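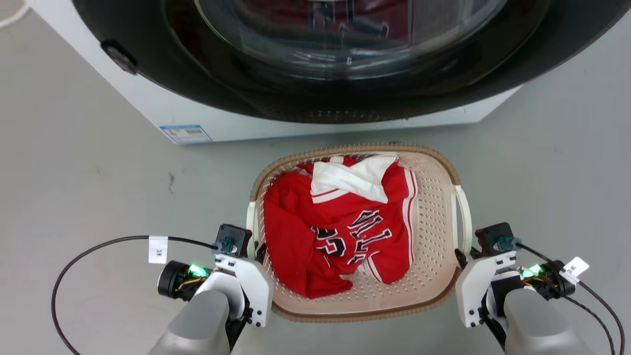 Laundry tips from the Codcombe open day

I spent a morning at the Nomton open day in Codcombe, where they had a two-armed robot doing household jobs in front of visitors. The laundry stand was the one I stayed at longest. Védís Hauksdóttir ran it and answered questions while the robot worked. Most of what I wrote down applies just as well if you do your washing by hand.

Use a basket with a handle at each end. The robot has a gripper for each side and lifts both together, so the load stays level. I had been carrying mine on one hip for years and have changed over.

Put the basket on the floor right in front of the door before you open it. Socks and small things that drop out then land in the basket.

Keep the floor clear. Védís moves anything loose before each run, cables included. At home it is usually shoes.

Don't fill to the brim. They stop well short of the rim at the stand. Two light trips are easier on the back than one heavy one.

Sports tops with big printed lettering should be turned inside out and washed cool. Don't iron over the print. If it must be pressed, do it from the back with a cloth in between.

Wash strong reds on their own the first few times. After that they can go in with other darks. Red with white trim is the awkward one, so take it out as soon as the cycle ends and don't leave it lying on itself.

Wipe the door seal when you have emptied the drum, and leave the door ajar for an hour or two.

Shake each item once before hanging. The robot was slow at this, 15 minutes for a small load, but the shirts came out flatter than mine do.

A man next to me asked about spin speeds. Védís said they use 1600 for towels and much less for anything printed or stretchy. I had been using the top setting for everything.

Folding was on the Malabanan stand next door, but the queue was long and I only caught the end of it. They lay a T-shirt face down, bring both sides to the middle and fold up from the hem.

Nomton are open again in October. Entry was free and the car park is behind the building, up the ramp.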